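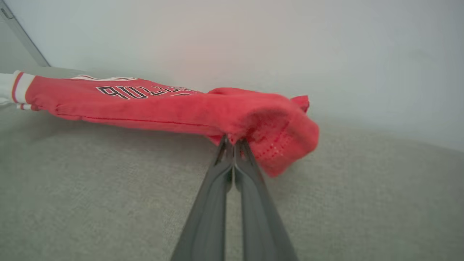

I keep being told to pay extra for linen finish, so I finally ordered the same deck with it and without it, and I've been shuffling both at the kitchen table for most of October.

For anyone new: Cekonside is my card game about rival tram companies in 1911. It has been nearly finished for longer than I'd like to admit. The art is done, the rules fit on one folded sheet, and all that's left is choosing how to get it printed without losing my shirt. I'm not going to run a crowdfunding campaign. I want a small batch I can sell at fairs and post to people who ask.

Jurkard does the linen finish as an add-on. The product page says it "improves shuffling, durability and feel", and I've read that sentence, or one very like it, on every print-on-demand site I've used. None of them says improves compared with what, or by how much. If you ask their support people, as I did, you get a friendly reply with the same sentence in it.

So, two decks. Same files, same card stock, same order. One smooth, one linen.

Straight out of the shrink wrap the linen deck was nicer. I'll give it that. Smooth cards from a digital press come stuck together in little clumps, and you have to break them up before they'll deal one at a time. The linen ones slid apart from the first shuffle. If you demo games to strangers with a brand new copy, I can see the appeal.

After a fortnight I couldn't have told you much about the difference with my eyes shut. The smooth deck had loosened up. The linen deck had picked up a faint grey shine along the long edges, where my thumbs go. Both had white showing at the corners, and I'd say the linen was slightly worse, though I riffle badly and probably bent some corners all by myself.

What did bother me was the printing. My cards have small text on them, because tram timetables have small text on them and I was being authentic. On the smooth cards you can read every stop name. On the linen cards the texture runs straight through the letters, and anything thin starts to look like it's been photocopied. Nothing in the template guide warns you about that. It'll tell you about bleed and safe areas until you fall asleep, and then not a word on what an embossed surface does to a thin typeface. 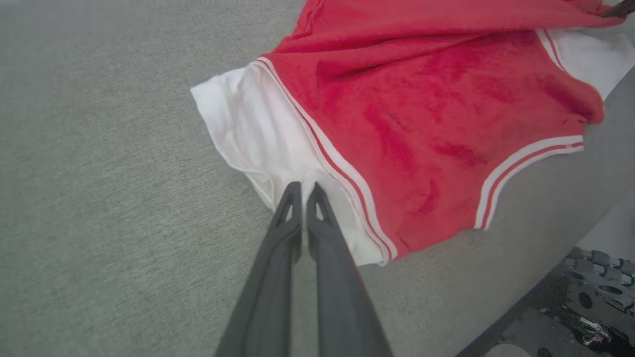
Red, white, and a lot of grey.

I took both decks to Lies Van der Linden, who has played more prototypes of this thing than is fair to ask of a friend. I didn't tell her which deck cost more. She preferred the smooth one for reading and the linen one for dealing, then asked why I hadn't just made the text bigger. I have now made the text bigger. That has nothing to do with finish, but it's the most useful change to come out of the whole exercise.

Tineke Desmet disagrees with me, and she has sold real boxes to real customers, so her view should count for more. Her game Samari went out with linen cards and she swears buyers notice. They pick up the sample deck, rub a card between finger and thumb, and say "ooh". I believe her about the ooh. I'm less sure it's what sells the game, as the people rubbing the cards were already standing at her table with the box open.

Then there's the old argument that linen hides fingerprints and scratches. Perhaps on black backs. Mine are cream with a green border and I've not managed to see a fingerprint on either deck, toast and all.

I also asked Verbeke, the printer in town, who mostly do menus and funeral cards. The man on the counter bent one of my smooth cards in half (I'd have liked a warning), looked at the core, and said he'd put the money into thicker stock and leave the surface alone. He does sell thicker stock, of course. Still, he's the only person in all this who looked at the inside of the card.

For now I'm going with smooth. The next proof has larger stop names, a slightly warmer cream, and the depot cards moved to their own back design – people kept shuffling them into the main deck. If the new stock turns up bowed like the last lot did, I'll be writing to Jurkard again, and I'll post whatever they send back.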